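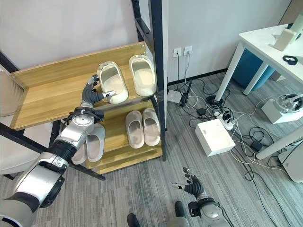
Reece Oakley wrote in that the spoiler filter let the whole finale through, death and all, because he'd set the show to "caught up" before he was caught up. Fair. The old version of this section put that step first. It's moved now, so go by what's below and ignore the old one.

4. Setting up the spoiler filter and a group watch

Last updated Dec 21, 2024

Before you start
Vurance account, signed in. Same account on the TV and the phone. If the TV app still shows the old purple menu, update it first, none of the steps match otherwise.

4.1 Add your shows

1. Open Vurance on the phone. Tap Shows, then the plus sign.
2. Type the title. Pick the right year. Remakes are listed separately and people get this wrong all the time.
3. Tap the last episode you FINISHED. Not the one you're halfway through.
4. Save.
5. Repeat for the rest. Limit is 200 shows per profile.

Note: "Caught up" hides nothing for that show. Leave it alone until you've seen the latest episode to the end.

Note: Specials and webisodes don't count toward your place in the season. Mark them by hand under Extras.

4.2 Turn the filter on

1. Settings > Spoilers > Filter. Off by default.
2. Pick a level.
Light: hides episode titles and thumbnails.
Medium: same, plus comments and cast lists.
Full: same again, plus every notification about the show, trailers included.
3. Tap Apply to all devices. Easy to miss, it's under the fold on small phones.
4. Restart the TV app. Back button won't do it, you have to quit.

Caution: The filter only works inside Vurance. Your texts, your group chat, your sister who watches on East Coast time: not covered.

Caution: Cast lists on Light level still show episode counts. If an actor's count stops at episode 2 you are going to work it out. Use Medium or Full for anything where people get killed off.

4.3 Start a group watch

1. Open the episode page. Tap Group.
2. Invite by name or send the six-letter code. Codes die after 43 minutes, so don't send them out the night before.
3. Wait till everyone shows green. Yellow means still buffering.
4. Host taps Start. Only the host can pause, unless you switch on Shared pause.
5. Chat opens on the phone, not the TV. That's on purpose.
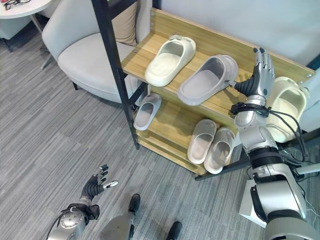
Rack with slippers, top shelf and the one under it.

Note: If somebody in the group is an episode behind, the room won't open for them. They get a gray screen with the name of the episode they need to watch. No way round it at the moment.

Note: Ad-supported plans drift. Everyone gets different ad lengths. Set Sync to "after each break" and it will hold the fast ones untill the slow ones are back.

4.4 Cliffhanger mode

Optional. Holds back the "next time" preview and the theories page after a finale.

1. Episode page > three dots > Cliffhanger mode.
2. Choose how long. One day, one week, or Until next season.
3. Done. A small padlock shows by the title.

To undo, tap the padlock and type your PIN. For a finale in February set to Until next season, that's a long wait, so write the PIN down somewhere. Resets go through Oluwatosin Effiong on the help desk and they are slow.

4.5 If it doesn't work

Comments still showing: filter wasn't applied to all devices. Go back to 4.2, step 3.
Code rejected: expired, or a zero typed for the letter O.
Error 188: two hosts in one room. One of you leave.
Padlock missing on TV: quit and reopen the app.
Stokby boxes: group watch works, chat dosen't. Use the phone.

Next: 5. Recording and storage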